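Keep the sim season

Our club at Cadmont wants to drop the simulation half of the year and go straight to hardware. Vote is in May. I think its a mistake and I'm going to say why, fast, before practice.

First, money. The wheel kit from Jimex costs what it costs and we have one. One kit, 15 students. Do the math on a two hour meeting. Most kids stand there holding a screwdriver. In sim everybody drives. Everybody crashes too, and then hits reset and goes again.

Second, the Rurholm challenge. Apartment navigation - start in one room, find another, don't hit anything. Last season our team logged 3087 runs in the simulator. On the real robot we got 95 before the battery mount cracked. Guess which set taught us that our turning code was garbage.

I know the argument on the other side. Sim is fake. Floors don't slip, wheels don't wobble, kids want to touch something. Fine. All true, and I've watched a planner that looked perfect on screen drive straight into a chair leg in the Medeiros gym. That was a bad afternoon. But we found the bug by going back to sim and replaying the turn 14 times, which no parent with a carpool is going to sit thru on a gym floor.

And people who call it a video game should try writing the code. A doorway is a hard problem. Two open doors and a narrow gap, that's a whole month of a ninth grader's life. When do you slow down? What do you do when most of what you see is blank wall?
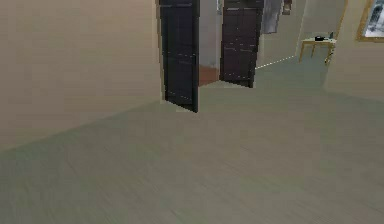

Simulated apartment, open doors at the far end of the wall.

The kids who worked on that stuff learned to read a log, to change one thing at a time, to write down what they changed. Hardware kids learn that too, eventually, between repairs.

So keep both. Sim thru winter, wheels in spring, same as now. If the meeting needs something to cut, cut the T-shirt budget. I'll be there at 6 with the run logs, come look at them before you vote.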